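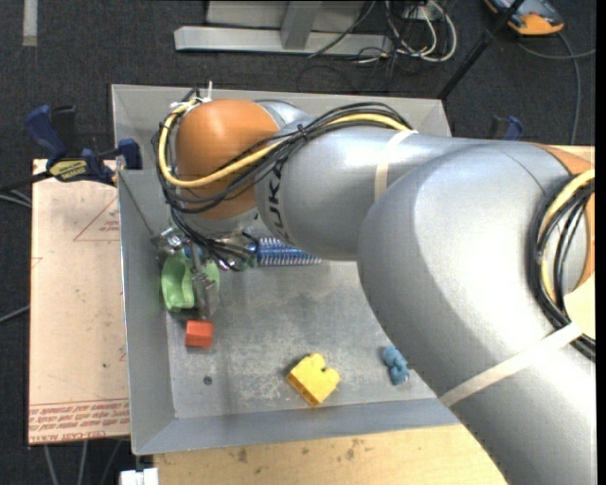 Speaker notes, Staniforth lunchtime talk, 2 March 2018
Does the open-plan office work? (25 mins plus questions)

Slide 1. Title
Wait for the latecomers. Say who I am. I'm not an architect and I don't sell desks. I read the studies people quote when they want to knock a wall down, and I've stopped taking them on trust.

Slide 2. The claim
Read it out slowly: "Open offices increase collaboration." Ask for hands, who has heard this from a manager? Keep going whatever the answer. The usual source is a brochure, and the brochure points to another brochure. I followed one trail back through four of them and ended up at a furniture catalogue.

Slide 3. The Undano move
Undano took out its partitions in December and put 212 people on one floor. Six weeks later came a staff survey with the headline "teams feel more connected". Pause.
Then the small print: 31 people answered. The form went out by email from the director who had signed off the move. I'd have ticked "more connected" too.
Don't get drawn into whether Undano is a good employer. I have no idea.

Slide 4. What was asked
Question as printed: "How much has the new space improved your working day?" Options run from "a little" to "a great deal". Let them spot it. If they don't, point out there is no box for "it hasn't".

Slide 5. Noise
Paula Vlad's diary exercise at Sustard. She asked people to note each time they lost their thread, for 28 working days. Be fair here, because this is evidence I like and it's weak as well. People who volunteer to keep a noise diary probably mind noise. Paula says so herself in her write-up. Nelu Neagu thinks the whole thing should be thrown out. I wouldn't go that far, but I wouldn't rebuild a floor on it either.

Slide 6. Money
Rent. Fewer square metres per head, smaller bill. Dramomar put its saving at more than 800 pounds a desk each year and, to its credit, said that was why it did it. I find that easier to respect than a paragraph about chance meetings by the kettle.
Ask: did anyone add up the headphones, the booked-out meeting rooms, the days spent at home to get a report finished? I asked Dramomar. No figure.

Slide 7. Chance meetings
Titilayo Adeleke's objection, which I should put properly: new starters do pick things up by overhearing. Might be true. I'd like to see somebody test it. What I have so far is stories, mostly told by people who have their own office with a door.

Slide 8. What to ask before the walls come down
Who is paying for the survey?
How many were asked, how many replied?
Was anything measured before the move?
Will it be measured again after a year?
Can it be undone, and at what cost?
Don't read these out, leave them up while I drink some water.

Slide 9. Questions
Melur Kwok is chairing and will take the microphone round. Likely ones: hot desking (different talk, similar doubts), plants (no), white noise machines (tried one, turned it off).
If Tahsin Sikder brings up the library refit, say I haven't seen the numbers and would like to.
Stop at five to, the room is booked.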